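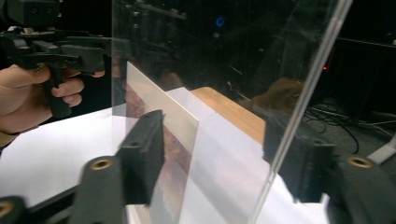
Cards first, cupboards later

Normunds Šimkus spends his working week on jobs most people finish without looking. At Bimora, where he leads the handling group, the current one is picking up a single card and putting it down flat.

"People ask me when it will do the ironing," he says. "I tell them to come and watch it with a postcard."

Thin things are hard. A mug can be gripped a little too high and still reach the shelf, but a card bends or slides away. Clear acrylic makes it worse, as the cameras pick up reflections and glare along with the thing itself.

Šimkus's group has recorded 732 attempts at the card job by hand, using grippers with a trigger. He threw out 194 of them. "Mostly my own - I rush," he says.
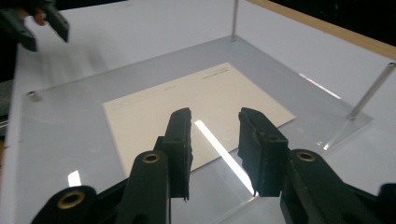 A sheet of card on the clear platform, with the gripper fingers open.

Would he sell it to a shop yet? He shakes his head. Weton, a stationer with 27 branches, has asked about filling card racks overnight, and he has told them to ask again in September.

"Filling a rack, maybe. Noticing that a card is creased and putting it to one side - no, not yet."

At home he still empties the dishwasher himself. It takes him seven minutes, and he doesn't expect to hand it over soon.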